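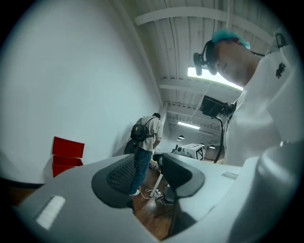
Subject: Re: Ritchie headset, second-hand or new?
From: Gillespie Aitken
To: Mindavville Home Electronics list
Date: 21/11/2024

Magnus Dunbar wrote:

> Has anyone on the list used the Ritchie for more than a few weeks? I tried
> one at a friend's place in April and liked it, but it was only for half an
> hour and I was sitting down the whole time. The Ornau shop has it new, and
> there are a couple going second-hand with the older strap.
>
> What I want to know is
> 1. whether it is any good with glasses
> 2. how long the battery really lasts
> 3. if the older strap matters
> 4. whether I can skip the Dukirent account
>
> I mostly want it for films and a bit of table tennis. I don't have a
> gaming computer and don't plan to get one.
>
> Magnus

Magnus,

I've had mine since the first lot came in, and my daughter has the newer one, so I can compare them. I'll take your questions one at a time and then add a few things you didn't ask about.

Glasses

Fine if the frames are narrow. Mine are and I have no trouble. Angus MacRitchie borrowed the headset over a weekend and his wider frames pressed at the temples after the first film. There is a spacer in the box that moves the lenses forward. It costs you a bit of the view at the sides but makes it a lot more comfortable. Put the headset on from the front and pull the strap back over your head. Doing it the other way drags the glasses up and can scratch the lenses.

If you can't get the spacer with a second-hand one, ask at the shop in Ornau. They had them behind the counter last time I was in.

Battery

I timed it when I first got it because I didn't believe the box. One film from full, brightness at the middle setting and wireless on, ran 114 minutes before the low battery warning came up. Table tennis is harder on it and you will get less. Mine is older now and has dropped off a bit, which you should expect with a second-hand one too.

You can run it from a power bank in your pocket. I use a long right-angle cable and clip it to my collar. The headset is fussy about cables and some will only slow the drain, so try a few before you buy one.
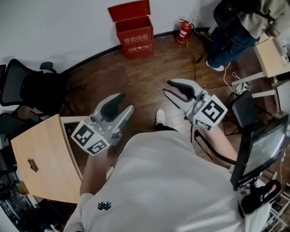
The strap

Yes, it matters. The older one is plain elastic and all the weight sits on your cheeks. The newer one has a dial at the back and a pad that sits low on the skull. My daughter's headset is no lighter than mine, but I can wear hers for a whole film and I need a break with my own.

The two straps are interchangeable, so an older headset with the new strap is a good buy if the price is right. Work out the total before you decide, though. By the time you've added the strap and the spacer the saving can be pretty thin. Lenni Laitinen bought one that way and ended up paying close to the new price, without the warranty.

The account

You can't skip it for setup. You need a Dukirent account to get past the first screen, and the seller has to remove the headset from their own account first or you will be locked out. Get them to do that in front of you. Turn it on, check that it goes to the language screen, then hand over the money.

After that you can leave it signed in and mostly forget about it. Films copied over from a computer play without a connection. Rented ones need to check in now and then, and I've been caught by that on a train.

Other things

The controllers drift. Both of mine do it after long sessions, so the bat in table tennis ends up a hand's width away from where it should be. Holding the centre button for 2 seconds fixes it until next time. Bright sunlight through a window makes it worse, so I pull the curtains.

Never leave the lenses facing a window either. Gediminas Jankauskaitė posted on this list about the yellow spot he got on the left screen, and that was from one afternoon on a sill. Check for it when you look at a used one. Put up a plain white page and close one eye at a time.

Storage is the other catch. The base model fills up quickly if you keep films on it, and there is no card slot on the older one. On the newer one there is a slot under the face pad – you have to peel the pad off to reach it, and it's a nuisance to get back on straight.

Update 13 also moved the brightness setting to a different menu. If the one you buy hasn't been turned on for a while, it will want to update before it does anything else. Leave it plugged in and go and do something else for the evening.

For films and table tennis I would get the newer one if you can stretch to it. I would only go second-hand if you can try it on first, with your glasses, for longer than ten minutes. You're welcome to come over and try both of ours. Any evening except Thursday is good.

Gillespie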